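**Harkasham, Thursday, September 14, 2023** – The key chain sale is back at the Lundton Street hall this weekend, and I went over early to have a look, partly for this page and partly (fine, mostly) so I could get first pick.

If you missed the last one, it was in December, it snowed, and they still ran out of the good split rings before lunch. This time there are 402 chains on the list, plus a big tub of loose rings and tags that you can dig through yourself. Doors open at ten on Saturday and it goes until three, or until the tables are bare.

Most of the stock came out of the old Barrera hardware store, which closed in the spring. I bought my first house key chain there and I still have it, so I was a little sentimental walking in. There are ball chains, link chains, skinny ones you could wear around your neck, and those chunky ones that used to hang off every janitor's belt. A lot of them have colored tags already, and the red ones are going to be fought over – I've already put my name down for a couple.

Prices are easy. Plain chains are a dollar, anything with a tag is two, and you can fill one of the little Zesell mint tins with rings for $5. Bring your own tin and it's four. They can't take cards, so please hit the ATM first! The one by the bus stop has been down all week and I ended up walking to the gas station.

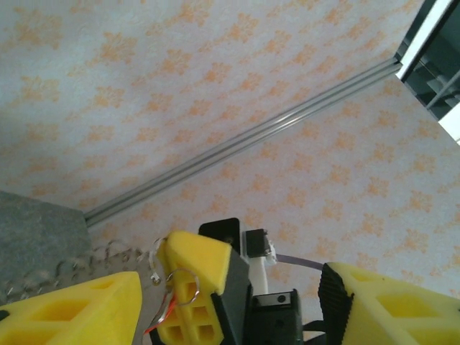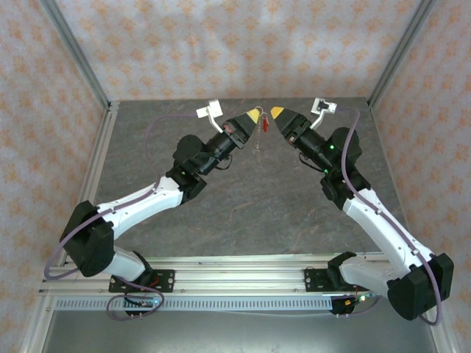
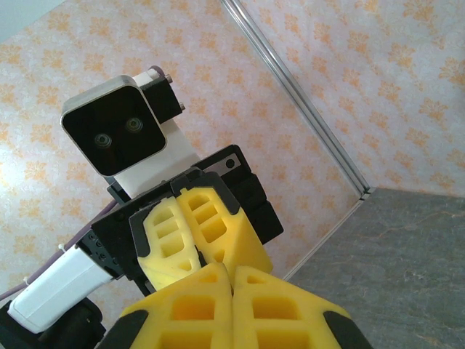
*Chains at Lundton Street: a loose strand along the lower edge of the gray block in the first picture, and a thin metal chain with a small red tag in the second.*

The other thing going on is the untangling table, and I have to say it's my favorite part. You bring the knotted mess out of your kitchen drawer, sit down, and work on it with whoever else is there. I lost a good half hour to one snarl of ball chain and was very proud of myself when it came loose (it had a bicycle lock key in the middle of it, and I don't own a bicycle). If you have thin necklace-type chains, bring a couple of pins, and lay the whole thing out flat before you start pulling.

They're hoping to raise $100 toward new hooks for the hall's coat rack. The old hooks are down to roughly 30 and half of those drop your jacket if you look at them wrong.

Old keys are welcome too, whether or not you remember what they open. There'll be a bucket by the door for them, and they go to the metal recycler on Monday. Please take the tags with your address on them off first, and check your pockets before you drop a handful in.

Parking is behind the hall. The front lot is being repaved, so come in from the Barrera side and follow the cones. Coffee is by the stage, same as always, and the lemon bars go fast.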